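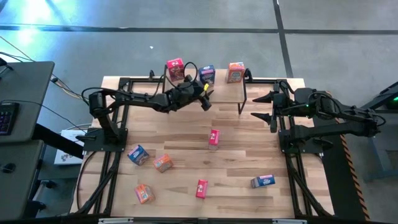
Section 5: Filling the tabletop shelf

The Jivitix tabletop shelf is made for small cereal boxes and packets of similar size. Before you start, check that the frame is tight (Section 2) and that the board sits flat between the four uprights.

Loading the shelf

1. Wipe the board with a dry cloth.

2. Lay the boxes out on the table and sort them by kind.

3. Start with one box of each kind. Stand it upright near the back of the board with its front facing you. In a typical order, Froot Loops goes on the left, Frosted Flakes in the center and Mini Wheats on the right.

4. Leave a gap between neighboring boxes wide enough for your fingers.

5. Check that each box stands without leaning on an upright.

Note: The order of the kinds is up to you. Once you have picked one, keep to it when you refill. 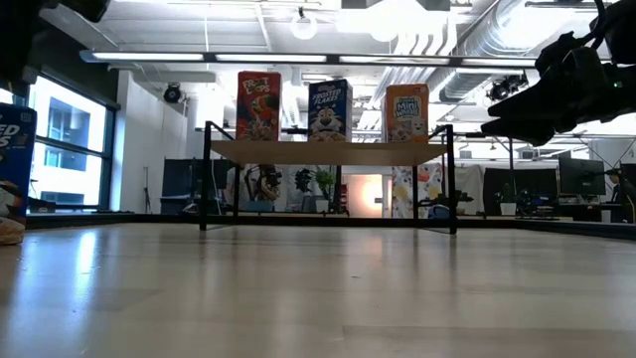
Tumaini Ogola writes that the gap matters more with small boxes than with full-size ones, and that after closing hers up to fit an extra column she kept knocking over the neighbor every time she took one out. If you want more columns, add a second shelf (Jutix extension, sold separately).

Adding the second row

6. Place the next box of each kind directly in front of the first. Red goes in front of red, blue in front of blue, orange in front of orange.

7. Push the front box back gently until it touches the one behind. A slight turn does no harm, but the base of the box must rest fully on the board. 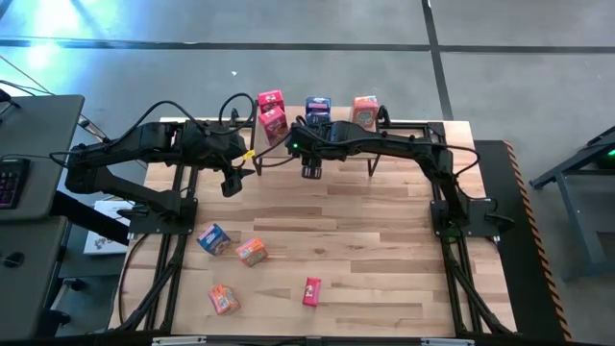
8. Keep any boxes that don't fit on the table or in a cupboard. Do not stack them on top of the rows.

9. To refill, slide the remaining box to the back and put the new one in front. Use the older box first.

Caution: The board carries up to 3000 grams, spread evenly. Do not put glass jars or open containers on it.

Caution: Do not lift or move the shelf while it is loaded. Take the boxes off, move the frame, then load it again from step 1.

Replacement boards are listed in Section 7 under part number 210.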